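Penham Residents Board > Town Council and Local Rules > Sidewalk seating: the new permit rule

kerel_side
Apr 21, 2022

Good evening to all. I read the council notice two times with the dictionary, because English is my third language and the language of councils is perhaps the fourth. If I understand it correctly, every cafe and restaurant with tables on the sidewalk must now ask for a new permit, and the tables must be inside by 9 in the evening. Before, the permit continued by itself from year to year. Is this correct? And does it count also for Kerel Street, where the sidewalk is very wide?

oldmillroad
Yes, it counts for the whole town. The vote was 4 to 3. The permit is for one season and ends in December, then you apply again.

tworivers
It's about time. I live over a restaurant on Pons Square and in summer I can't open my window until midnight. People who live there have rights too.

kerel_side
I understand this, and I am sorry for your sleep. But please see that Pons Square and Kerel Street are two different places. On the square there are many apartments above the tables. On Kerel Street there are mostly offices, and in the evening they are dark. One hour for both does not seem fair to me.

breadandbutter
Small cafe owner speaking. We have 7 tables outside. The form asks for a drawing to scale, proof of insurance and a letter from the building owner. My building owner needs a month to answer an email. If I must wait for him, the warm weather is half gone.

oldmillroad
The letter was always required, it's just that the clerk never asked for it.

breadandbutter
Then the clerk was a wise person.

lampost51
I want to say something about the width. The rule says 51 inches must stay free for walking. My wife uses a wheelchair, and on the corner by the post office she must often go down into the street because of chairs. For me this is the most important part of the notice and nobody in this thread has mentioned it. The closing hour I don't care about.

kerel_side
You are right and I should have written it in my first post. With the width I agree completely. I have only a question about how it is measured. Is it from the table, or from the chair when a person is sitting in it? A chair with a person comes out much more.

lampost51
From the chair, I hope. The notice says "from the furniture," so I think they will argue over it.

cidus_fan
Cidus on Kerel Street already moved their tables to the wall side, so it can be done. You walk past without any problem now. 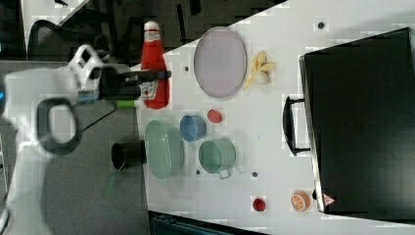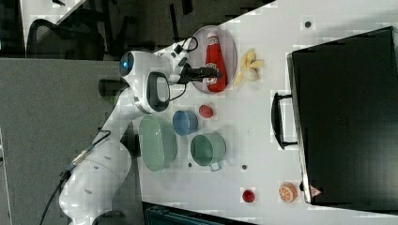 tworivers
Cidus has a deep front. Not every place can do this.

breadandbutter
Exactly. If I move my tables to the wall, my door does not open.

oldmillroad
There is a way to ask for an exception. You write to the town clerk, and they have 24 days to answer. It's on the second page of the notice, near the bottom, in the small letters.

breadandbutter
Thank you, I did not see that. Can I keep the tables outside while I wait for the answer?

oldmillroad
It doesn't say. I would call and ask before you put anything out.

tworivers
I would also like to know who will check the 9 o'clock rule. We had a rule for music on the square already, and when I called, they told me to send a letter. A letter! The music was playing at that moment.

kerel_side
This is a good point, also for my side. If a rule is not checked, the honest owners lose one hour of business and the others lose nothing. I would prefer 10 o'clock, well checked, to 9 o'clock on paper.

tworivers
10 is too late for me. Maybe 9:30 on the square.

lampost51
Can the hour be different by street? I thought they discussed this.

oldmillroad
They did, and it was voted down. One member said the map would be too complicated. You can still send a written comment, the council can change the hours without starting the whole thing again. The permit part is final.

kerel_side
Then I will write a comment this week. I will ask for a later hour on Kerel Street only, and for a clear sentence about how the width is measured. If somebody wants to read it before I send it and correct my grammar, please write me a private message.

lampost51
Send it to me. I will sign the part about the width.

tworivers
I will write my own, for the other side. No hard feelings.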